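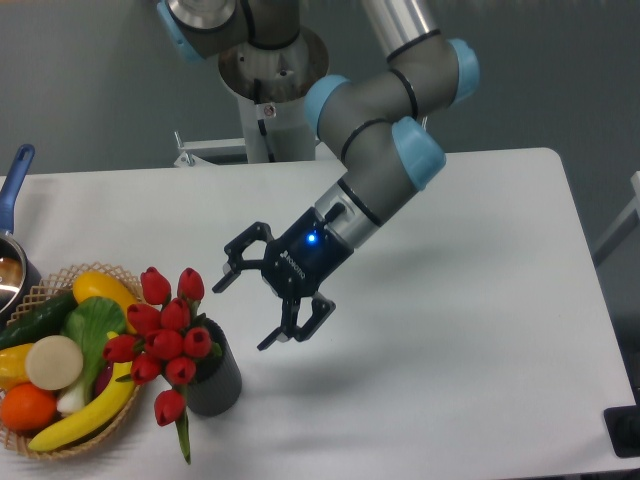
Home | News | Community | Events | Contact

9/12/26
By Melaniia Vakulenko

Gumurel extends fresh produce program to Jitholm

Households in Jitholm will be able to order weekly boxes of fruit and vegetables at a reduced price from next month, following a decision by Gumurel Community Foods to extend its produce program to the town.

The program began in Onell in June and has since enrolled 369 households. Under the extension, 70 places will be set aside for Jitholm residents in the first intake. Applications are open at the Grewal Street Neighbourhood Centre during normal office hours.

Graham Tapley, program manager at Gumurel, said demand had been strong among older residents and families with young children.

"We have had regular enquiries from Jitholm since the Onell program opened," Mr Tapley said. "Many people there travel some distance to a greengrocer, and the cost of fuel is added to the cost of the food."

Boxes will be packed in Onell and delivered to 7 collection points, including the library, the community health clinic and both primary schools. Residents who are unable to leave home may ask for delivery to the door when they apply.

The contents will change with the season. Each box will include a recipe card prepared by dietitian Lamduan Nakpan, with labelling for common allergies. Cards will be printed in English, Thai and Ukrainian.

Gumurel distributed 944 boxes in Onell in November — its busiest month to date. A survey of households enrolled there will be carried out in the new year, and the results will be used to review box sizes and collection times.

Applicants should bring proof of address. A concession card is not required. Those who miss out on the first intake will be placed on a waiting list and contacted by telephone as places become available.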